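Home | Notebook | Stores | Contact
Print this page | E-mail this page
Reading time: 2 min

August, afternoon. Sorting of the small things, continued. I took everything from the Jokia drawer and laid it on the wooden table by the curtain. The plug-in devices must go together with their refill bottle, and the two wall chargers go to the electrical shelf. The key fob I keep apart – it belongs in the key cupboard. 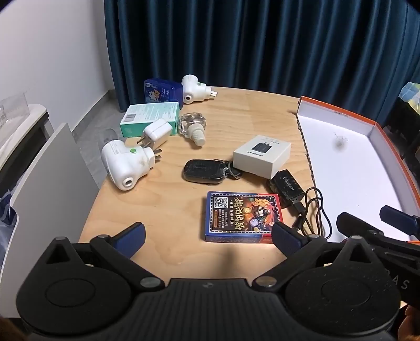 Mamo asks if we could keep the cartons until the refills are used up, as the small print is the only place where the instructions stand. I agree, but they must be stored flat, in box 17.

Still to do: write labels for box 17 and box 25, and ask Skiltell for the price of two more lids. The blue box stays on the table until tomorrow.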